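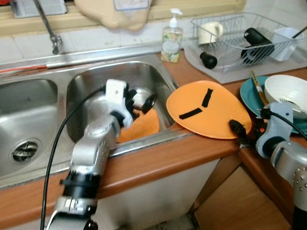

My cousin Aoife Kinsella came back from Bovbridge last November with a whole box of mismatched dishes, and I've been slowly falling in love with every one of them ever since. She paid next to nothing and I would have paid double! Washing up used to be the chore I put off until bedtime, and now I kind of look forward to it. The orange plates are my favorites (so cheerful against that wood counter edge), and the teal one under the white bowl comes a close second. I know orange and teal together sounds like a 1970s bathroom, but I can't get enough of it.

Plenty of you have asked how I get by with no dishwasher. I have a double sink, a wire rack on a drip tray, a pump bottle of soap with flowers on the label, and that's pretty much the setup. Plates go in the right side, and I like to keep the left side free for rinsing – my mother did it the other way around and we argued about it for years.

A few people wanted to know about the rack too. Mine is just a plain one, nothing fancy, and it holds mugs and cups fine. I looked at a big two-story thing from Villard and it would have eaten the entire counter, so no thank you.

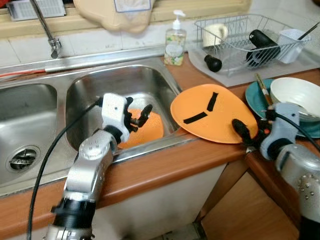 Mairéad Lynch wrote in to say that I should stop leaving plates to soak, and that hot water and a quick scrub straight after dinner saves her the trouble. She's probably right, Mairéad usually is! But I like to sit down with my tea first. Bowls and glasses next time, once I've been back to Bovbridge with Aoife.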